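# Running a bowling speed trial on campus

I've now run the Plutden fast bowling trial at Polat College for a few summers, and people keep emailing me to ask how it's put together, so I'm writing it all down in one go. It's a fun day! It's also a long one, so wear decent shoes.

Start with the nets. You want 2 side by side, one for the timed deliveries and one for warming up. Book them as early as you can (I ring in September for a January trial) and ask in the same phone call who's got the key to the power box.

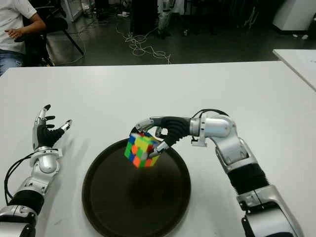

*Rubik's cube, held above the round tray.*

Next, sign-ups. We use a Mustico form, and I cap it at 180 bowlers. The first time I left it open and we were still going at dusk with the last kids bowling to a keeper who couldn't see a thing. Ask for name, age, left or right arm, and a contact number. Skip the essay question about "your cricket journey" — I put one in once and read every reply, which took me a whole weekend.

Then the sponsor. Ours is Oment, and they chipped in $200 for balls and another $200 for the winner. Get it in writing, agree where the banner goes, and keep it well away from the sightscreen end. Bowlers hate running in at a logo.

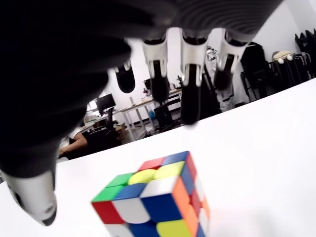 On the day, give everyone a number on their shirt and call them up in groups of six. Each bowler gets two looseners and then three timed balls, and only the fastest legal one counts. Somebody has to stand square and watch the front foot. I hand that job to Merja Juntunen every year, as she's called more no-balls than anyone I know and doesn't mind being argued with.

Keep the speed gun on a tripod behind the net, in line with the stumps, and don't shift it once you've started. Write each speed on paper as well as typing it in. Flat laptop, hot day, you get the idea.

Put the top ten on a whiteboard and update it after every group. It's the best part of the day, with everyone crowding round and ribbing their mates. 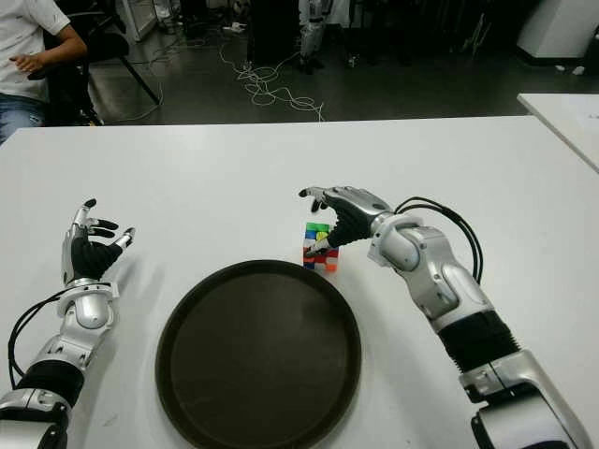
**Can spin bowlers enter too?**

They can, but I'd run them in the warm-up net with a coach scoring for turn and control, and keep a separate list for them.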